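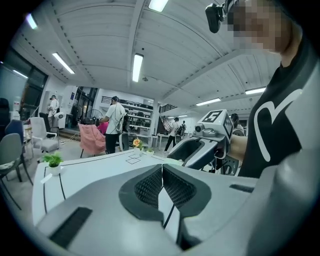
Potted plants on a white tabletop.

Changes to the Moststead bus from September

Those of you who ride the morning bus between Moststead and Crichton will have heard by now that the road over Astthorpe hill is going to be closed for repairs, and we wanted to set down what we know before the rumors get any further ahead of us. The county plans to close the upper stretch in September, after the long crack near the second bend opened up again over the winter, and the Route 83 bus will go around by way of Prerberg until the work is finished.

For most riders this means leaving home a little earlier. The 7:10 from Moststead will now set off at 6:50, and it should still reach Crichton in time for the train, though we would leave some slack if you have a connection you really can't miss - the Prerberg road is narrow, and it gets slow behind farm traffic. The two stops on the hill itself won't be served at all. If you usually board at either one, the closest stop will be at the foot of the hill, by the old weigh station, and there is a decent shoulder to walk on most of the way down.

We know a good many of you have been asking for this repair for years, and 213 neighbors signed the letter we sent to the county last spring, so thank you, all of you, for sticking with it! The new guardrail on the outside of the bends is part of the plan too, and we are very glad of that, having driven that hill in fog more often than we'd like.

Drivers, please take it easy through Prerberg, especially past the school in the mornings. Paper copies of the new timetable are on board the bus, so do ask for one when you get on.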